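Filed under: Galleries / Foam & Blocks / Sorters

Shape sorters in foam: is softer any better?

The Druvard catalog gives its foam sorter most of a page and promises "calmer, quieter play." I have my doubts about calmer. Quieter I'll grant, having lived with a wooden one on a tile floor. Foam dents, though, and teeth marks stay in it. Tremomer's people claim theirs survives 400 drops, and I'd like to know who was dropping it and from how high.

What I look at is the holes. A good sorter has some that are close enough in shape to make you think twice, and the block should be thick enough that a piece stands up once it's in. The green one in this gallery at least has thickness on its side. I'm less sure the hexagon and the round holes are different enough for a beginner with a cylinder in hand.
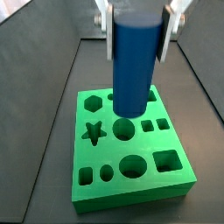 Cylinder over the block, between rows.
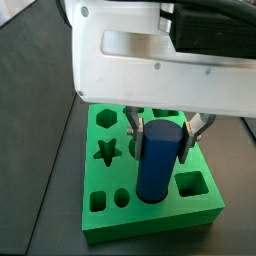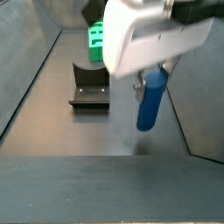

Blue cylinder and green block, three views. In the last, the block is at the back, behind a black stand.

Comments (3)

tilefloor65: We had a foam one for 7 months. The block was fine. The pieces went under the couch and never came back.

mossy_k: "Calmer" lol. Mine threw the whole thing.

gridley: Does anybody still sell spare cylinders? Khondokar used to, but the page is gone.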